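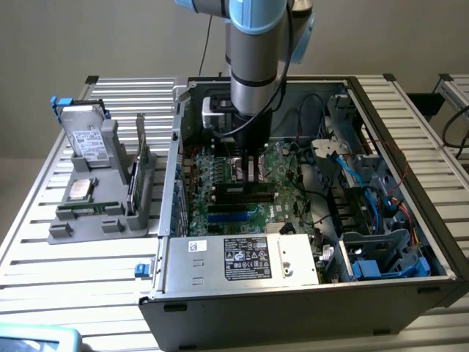 Photo: Urho Saarela / Vetby

I've got a drawer full of stuff I mean to fix, and an old desktop in the closet that I've been promising more memory for longer than I'd like to say. So when the folks at Vetby asked if I wanted to come watch a robot arm work on a Dell tower, I said yes before I'd finished reading the email (free labor, right?).

Let me lower your hopes a little. The arm is slow! I stood there with my coffee while it eased down into the open case, past all those wires, like a man reaching behind a couch for the remote. Parts sit in a gray plastic fixture right beside the tower: a hard drive standing on end, a processor lying flat, a green stick of memory in its own long slot. Everything has a place, and that's a big piece of the trick. Dump those same parts in a shoebox, which is how I keep mine, and the robot's day gets a lot worse.

"The hard part is feel," Urho Saarela told me. He runs the Vetby bench and has been swapping parts by hand since he was a teenager. You and I push a memory stick until it clicks, and our thumbs know when to quit. His team spent nearly 6 months teaching the arm when to quit.

And cables, oh boy. Cables flop. Saarela groans when you bring them up, and so did the woman I called at Homwood, where they've been trying to get a machine to fold towels. Floppy things are the enemy in both shops, it seems.

Would I let one loose on my closet computer? Not yet. I asked Saarela how long he'd need to do the memory himself, and he said four minutes, three if I stopped talking.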